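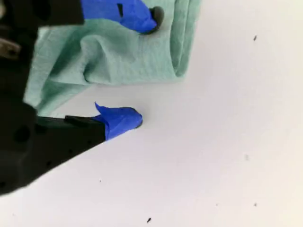 Why is the damping still put in by hand, one comment on our previous report asked, and at what moment of the project will it be calculated? We start with this question, as most of the work in the period was done on it.

In the previous version of the Drillow code, the width of each vibration line in the silicon-germanium alloy was one number, chosen so that the calculated spectrum looks like the measured one. This was practical but it was not satisfying. A width chosen in this way cannot be transferred to another composition, and it hides the errors coming from other parts of the model. Since the last report the part of the width which comes from the mass disorder is calculated directly. The part which comes from the interaction between vibrations is still an input, but it is now read from a table with a dependence on temperature.

1. Work done in the period

Task 1.1, atomic configurations. The work plan asks for 500 random configurations of the alloy, each with 144 atoms in the cell. We have completed 483. The other 17 did not converge in the relaxation step. They all belong to the germanium-rich side. We first suspected the starting positions, but the same failure came with positions taken from a neighboring configuration that had converged well. The mixing of the charge density is now made with a smaller step for these cases, and four of them are running at the moment of writing.

Task 1.2, force constants. The second-order force constants are extracted for all completed configurations. The acoustic sum rule is imposed after the extraction and not during it. We know that this is not the most elegant solution. For the long-wavelength part of the spectrum the two ways give the same sound velocities inside the line width of the plot, so we kept the simple one. The cutoff radius was tested at the fifth and at the seventh shell of neighbors. We use the fifth shell for the production and keep the seventh for the control calculations at three compositions.

Task 1.3, averaging. The averaging over configurations was rewritten completely. Before, we averaged the frequencies, and this makes no sense when two branches come close and exchange their character. Now the spectral function itself is averaged at each wave vector, and the line position and width are read from it at the end. The optical branches show the biggest change. The silicon-silicon and the silicon-germanium bands are separated in the middle of the zone, and near the zone boundary they keep an overlap which the old averaging had removed.

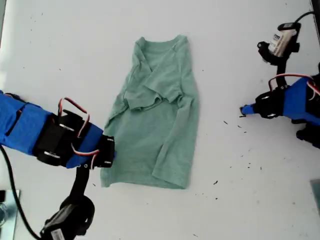 The resolution of the spectrometer should be included in the calculated curves before any comparison is made, Paterson wrote to us in June, and a plot without it should not be shown at the project meeting. We agree with this and we changed our procedure. All the curves in the comparison folder are now convoluted with the resolution function sent by Paterson together with the measured data. The raw curves are also kept, in a separate folder, for the persons who want to use their own function.

After the convolution the agreement for the acoustic branches is good along two of the three measured directions. Along the third one, the calculated transverse line is too narrow at high energy. We see two possible reasons. The first is the missing interaction part, which we take from the table and which was computed for the pure crystals only. The second is short-range order in the measured sample, while our configurations are fully random. We cannot separate these two effects with the present data. A measurement at low temperature would help a lot, because there the first effect becomes small.

2. Use of computing time

The period used 2,762 node hours on the Grustow machine. The relaxation of the configurations took the biggest part of it. The new averaging is cheap in time but it needs much memory, and two times we had to stop the jobs and start them again with a smaller number of wave vectors per node. The memory need is now written in the manual of Drillow, with a short table, so other users will not meet the same problem. The machine is closed for maintenance every Friday morning, and long jobs are now cut in pieces that fit between the closings.

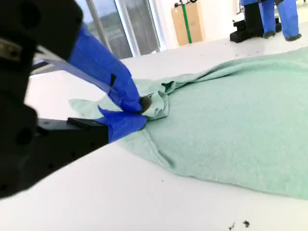
Figure 3. Two-finger gripper holding a mint-green towel.

3. Deviations from the plan

There is one deviation to report to Fostonent. Task 2.1, the third-order force constants for the alloy, was planned to begin in this period and has not begun. We preferred to finish the averaging first, as both tasks modify the same routines and we were afraid of mixing the errors. The delay has no consequence for the budget. It moves deliverable 2 to the end of the next period, and we ask for your agreement on this point.

4. Next period

The remaining configurations will be finished, or replaced by new random ones if the smaller step is not sufficient. In the second case we will give the list of the replaced ones, so that the statistics can be checked.

The third-order force constants will be calculated at three compositions only, the same ones as for the seventh-shell control. Between them we plan to interpolate.

We will also build a small set of cells with short-range order and compare them with the random ones along the third direction mentioned in section 1. This comparison was not in the work plan. It needs little machine time and can be done inside the present allocation.

The source code of the averaging part, with its tests, is attached to this report as annex B.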